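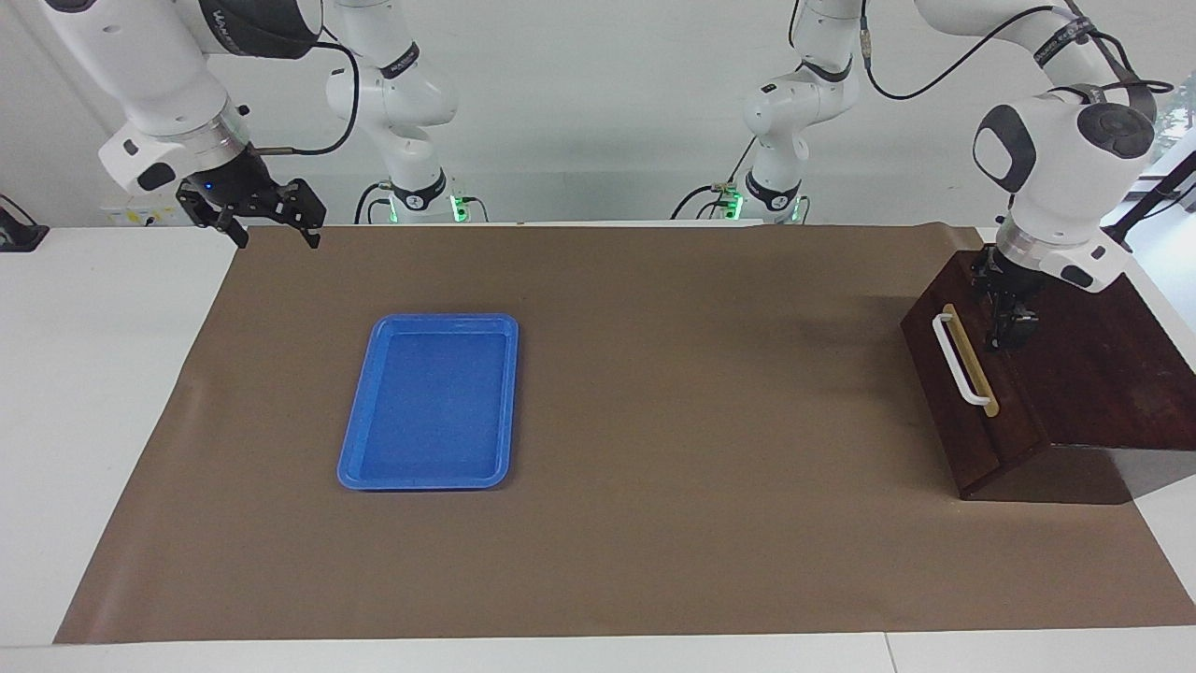 *Two-arm station at Flarnbridge. One gripper is lowered onto the wooden box, and the blue tray is on the paper.*

Sigrun Sundqvist runs data gathering at Flarnbridge, where people steer pairs of robot arms through short tabletop tasks and the recordings are used to train a control model. We spoke by phone on Aug 16, 2026, with her colleague Jonas Koller on the line for part of the call.

The current task set involves a box and a tray. Sundqvist said the target is 500 accepted episodes per task, gathered in blocks of 50. "A block is one operator, one setup sheet, one lighting condition," she said. "If any of those change, we close the block and open a new one."

Between episodes the operator moves the tray by hand to a new spot on the paper. The spots come from a printed list. Koller said the first version of the project, in January, let operators choose for themselves. "They chose the middle. The model learned the middle. We threw out 100 episodes and wrote the list."

I asked about the brown paper. Koller said the bare white tabletop gave poor contrast against white arms, and reflections from the window moved during the day. The paper is replaced when it tears. Creases are left in. "The model should see creases," he said. "It will see worse on a customer's table."

An episode is rejected if the operator stops midway, if a cable catches, or if the arm that isn't needed drifts over the work area. Slow episodes are kept. So are those where a grasp is missed and then corrected, and these get their own tag. Sundqvist would like more of them - "the recoveries are the useful part, and people are too good at this after a week to produce any."

She doesn't ask operators to fail on purpose. Bríd Fahy, who reviews the recordings, tried that with 2 operators and found the staged misses easy to pick out. The hand goes wide, pauses, and comes back along the same line. Real misses are smaller and messier.

On which arm should do what, the setup sheet says nothing. Koller wants it fixed for each task, to cut down on variation. Sundqvist wants it left open until the first full set has been trained and tested. The sheet will stay as it is through the next block, and Fahy will tag each episode by leading arm.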